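Workshop > Robots at the bench > Handling soft goods

Search tips Go

Working rules for robot grippers on cloth and bags

We keep these rules taped up beside the bench at Rustow. They apply to any job where the arm handles fabric.

Close zips before the arm starts. Turn the metal pull away from the fingertips if you can. Straps may lie loose, but keep them off the joints.
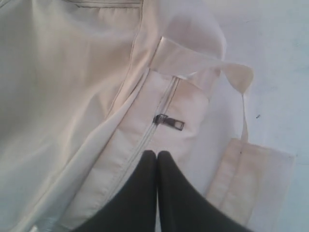

Set the closing force low and raise it in small steps. Stop at 3 failed grips and lay the item out again by hand. Stay outside the marked line while the arm is powered, even for a quick tug at a crease.

Wipe the fingertips at the end of each shift. Log any torn seams under the job number.

Related tips
Plarnow clamps: care and storage
Labelling the stop button
Sweeping under the Omard bench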